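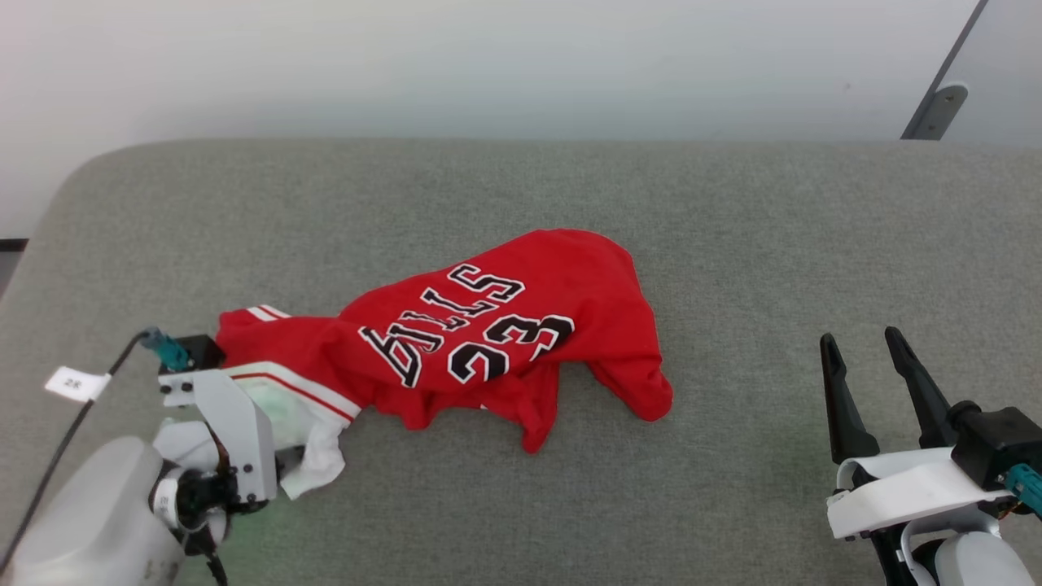
Red jersey with BULLS lettering and the number 23, on the gray woven-textured work surface.

Hladun Textile Work Surface, Gray
Supplied by Dandover Institutional Furnishings, Bomthorpe

Overview
The Hladun Textile Work Surface is intended for the sorting, folding and inspection of garments in school equipment rooms, sports clubs, theater wardrobes and museum study rooms. The top has a gray woven texture and rounded corners. Its plain color makes printed, light and brightly colored clothing easy to see during handling.

The surface is supplied as a finished top. Legs and frames are ordered separately.

Suitable uses
Folding and stacking of team jerseys, shorts and warm-up clothing
Checking of lettering, numbers and trim before issue or return
Sorting after laundering
Light mending and labeling by hand

The surface is not intended for ironing or steam pressing. Cutting tools should be used only with a separate cutting mat.

Handling printed garments
Jerseys with large lettering should be opened out fully before folding. The garment is placed face up, the hem is drawn toward the operator, and the neck and armholes are straightened by hand. Creases that run through letters or numbers should be smoothed outward from the center. The garment is then turned face down and folded along its length, so that the print is not folded against itself.

Garments received in a crumpled condition should not be stacked until they have been opened and checked. Loose threads at the neck trim are to be noted on the return slip.

Specifications
Color: gray
Corners: rounded
Standard depth: 83 cm
Standard length: 119 cm
Recommended number of operators: 2
Warranty: 4 years from date of delivery

Care
Remove lint daily with a soft brush. Marks may be treated with a damp cloth and mild soap. Allow the surface to dry completely before garments are placed on it. Bleach and solvent cleaners will void the warranty.

Ordering and delivery
Orders are accepted in writing from schools, public bodies and registered clubs. Delivery within Bomthorpe is included in the price. Delivery to Lultley and other locations is quoted on request. Tops are shipped flat and should be inspected upon arrival; damage must be reported within four working days.

Fabric samples may be requested before purchase and need not be returned.

Contacts
Product inquiries: Larysa Lytvynenko, Institutional Sales
Delivery and warranty claims: Danylo Fedoruk, Customer Service

Page last revised June 2, 2020. Specifications are subject to change without notice. Garments are not included.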